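Apr 10, 2022

Went in to Skolstead this afternoon to finish measuring the recreation area while the floor was quiet. The main dimension agrees with the drawing to within 7 mm, so I have stopped worrying about the drawing. The position of the pillar at the back is also correct. The furniture layer is out of date and I will redraw it from scratch.

Table tennis first. The standard table is 2.74 m by 1.525 m, playing surface 76 cm above the floor. I measured ours at both ends and the corridor end is low by 10 mm, enough to see with a level and probably enough to annoy anyone who plays properly. Carpet compresses under the legs, and I suspect the loss is mostly there. Packed the two low legs with offcuts from the Cerner flooring box and took the reading again. Better, still not level. Will look for something stiffer than carpet.

The run-back is the larger problem. With the table where it stands, the long side faces the room and the clear space beyond each end is less than I would like. Turning it through ninety degrees would put one player in the mouth of the corridor, so it stays as it is.

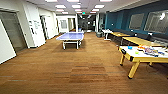 Recreation area, table tennis table left, yellow game table right, corridor behind.

The yellow table has become a shelf. A small green ball, a small blue object, and a heap of orange, purple and blue bits further along. I left them where they were, being there to measure. The white top is sound. I noted the height and the overall length, and the distance from its frame to the nearer of the wooden tables. A chair will not go between them with any comfort, though a person can get through sideways.

The dark grey bench along the teal wall is fixed and sets the line for everything on that side. The wooden tables can move along it but not usefully away from it. Drew them both in, then the small white table at the far end, then the bin by the pillar, which the old plan had on the wrong side.

Boto quoted 276 for a set of adjustable feet, fitting included. Hirose want roughly 2,000 for a new table, delivery in June. I shall recommend the feet.

Still to do: second reading on the diagonal, and the width of the corridor opening, which I wrote down twice with two different values.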